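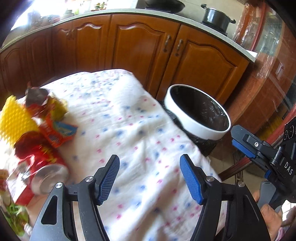

Ruth Oakley
二月 · 晚上九点多

又有人在群里转 Jullent 的速读课了，广告语还是那句"每分钟 2,000 字，理解不打折"。我花 89 镑上完了全程，开个串说说我为什么不信。比较长，不想看的先划走。

先讲清楚立场：我不反对读得快。赶稿的时候谁不想快。我怀疑的是"读得快"和"读懂了"被放在同一句话里卖，而且后半句从来没人给证据。

课程一共分两个阶段。第一阶段叫"唤醒视野"，盯着屏幕中间一个点，两边的字越排越宽，要求你用余光认。我练了一周，余光里认出来最多的是"的"和"了"。

讲师是 Neville Fothergill，口才很好，声音也好听，我不讨厌他这个人。他在第一节课里讲，普通人只用了阅读潜能的一小部分。小部分是多小，拿什么量的，没讲。我在课后留言区问过，助教回我一个鼓掌的表情。

然后是"消灭默读"。按课程的说法，你脑子里那个跟着念的声音是拖后腿的，要把它关掉。练习办法是一边看字一边在心里数数，或者哼歌。

我试了。数数的时候确实听不见默读，也确实不知道自己看了什么。翻回去重看一遍，总时间比平时还长。

有人会讲，那是你练得不够。这句话我在课程群里见过太多次，它的好处是永远不会错：练成了归功于方法，没练成归你懒。凡是这样讲话的东西，我都要多看两眼价签。

再讲测试，这是我最有意见的部分。开课前测一次，结课测一次，两次之间的差距就是你的"提升倍数"，还会生成一张海报让你发朋友圈。

开课前那篇是讲海上保险历史的，术语多，句子长，后面的题目问得很细，有一道问的是某条款里的例外情形。结课那篇讲一个小男孩和他的狗。题目问：小男孩最后高兴吗？

我的提升倍数很漂亮。海报我没发。

想自己验一下，办法很土：找同一本书里难度差不多的两章，一章照常读，一章用课上教的读法，读完合上书，把记得的写在纸上，隔一天再写一次。我用的是一本讲运河修建的旧书，家里本来就有，一直没看完。

照常读的那章，我写得出来工程为什么停过，谁跟谁吵架，后来钱从哪来。速读的那章，我写出来的是：有运河，有人吵架。第二天连吵架也没了。

当然，只有我一个人，只有一本书，算不得什么研究。我不会拿这个说"证明"了什么。可是课程那边给我的东西，连这个都不如，全是学员自述，"感觉脑子打开了"，"一个下午看完一书架"。看完一书架之后讲得出哪一本，我还没见谁写过。
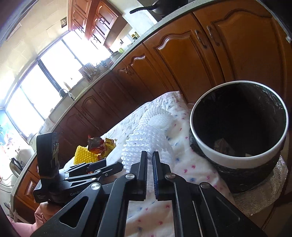

Grunbridge 读书会 · 慢读组

接着讲。有几位在私信里问我，Jullent 有没有可取的地方。有，我尽量公道一点。

读之前先翻目录，看每章头尾，心里有个大概再进去，这个有用。带着问题去读，也有用。可这两条我中学语文老师就讲过，没收钱，还顺便批评了我的字。

还有一条，用笔或手指跟着行走，少回头。对容易走神的人也许管用，我自己用着还行，尤其是晚上犯困的时候。我存疑的是它把"少回头"讲成了铁律。读到转折的地方回头看一眼，这是在读书，怎么就成毛病了？

上个月读书会里，有位组员用速读法"过"了一部推理小说，来的时候很得意。讨论到一半他问：那个管家是第几章出场的？那本书里没有管家。大家笑了一阵，他自己也笑，后来他回去重看了，说比第一遍好看得多。

小说这件事我尤其想不通。我读小说图的就是里面那个慢。一个人物推门进来，停了一下才开口，这一停作者可能改了好几稿。你一眼扫过去省了几秒，省下来的几秒要拿去干什么呢？多半是刷手机，我替你们承认了。

工作文件是另一回事。合同、会议纪要、政策通知，很多本来就不值得逐字看。可那个本事叫挑着看，编辑、律师、老师天天在用，靠的是对这一行熟，知道哪一段是套话，哪一段有坑。换一个不熟的领域，马上就慢下来。我看医学方面的东西就慢得像刚识字。

所以我现在的看法是，你读得多快，很大一部分看你已经知道多少。想读得快，最牢靠的路子可能就是多读，读同一类的，读到认识的词越来越多。这个没法装进一门课里卖，也没有海报。

再讲一下 Clerkska，也有人问。它是另一种东西，一个替你摘要的订阅服务，把整本书缩成十来分钟的要点。我用过试用期，界面干净，朗读的声音也舒服。

问题还是老问题。我挑了一本自己很熟的书去看它的摘要，要点都对，每一条都对，合起来却不像那本书。作者花了半本书犹豫的事情，摘要里一句"作者认为"就定了。没读过原书的人拿着这句话去跟人争论，我替作者捏把汗。

用来决定一本书买不买，可以。用来说自己读过，我不认。

还有个现象我观察了挺久：买这类课的人，多半是很爱书的人，家里堆着没看的，心里有愧。广告瞄准的就是这点愧疚。"你这辈子还能读多少本书？"这个问题放在付款页面上方，我觉得有点缺德。

我的愧疚是这么处理的：把不想看的送走。去年搬了两箱到 Samuel 旧书店，店主翻了翻，收了一箱，另一箱让我自己再想想。剩下那箱里我后来真看完了一本，是讲灯塔的，写得啰嗦，但有一章讲守塔人怎么腌菜，我看了两遍。

有人会说你这是给自己慢找理由。可能是。我读书一向慢，小时候全班都翻页了我还没翻，这点偏心我不否认，你们看我的话时自己打个折。

如果还是想买，我的建议是先跟客服要三样东西：前后测的原文，题目，还有中途退课的人有多少。我要过，前两样说是内部资料，第三样没有回音。退款倒是能退，要在第一阶段结束之前申请，写在条款靠后的地方。这一段请不要速读。

下次慢读组继续看那本运河的书，从工程停工那章开始，没买的可以找图书馆，版本不同没关系。读不完也可以来，坐着听就行，来了不点名。

先写到这里，水开了。

转发 420 · 评论

阿榕：我也上过，我的结课文章也是小男孩和狗！原来大家都一样，我还以为是随机抽的。

北窗：不太同意默读那一段。我练了大半年，看新闻确实快了，不过看小说我会关掉这个习惯。可能要分场合吧。

Ruth Oakley 回复 北窗：看新闻快了我信。想知道你读完之后有没有试过复述？没有抬杠的意思，真想知道。

北窗：没试过……今晚试试。

竹篮子：求灯塔那本的书名，想看腌菜。

陈皮：客服也没给我题目，只给了我一张优惠券。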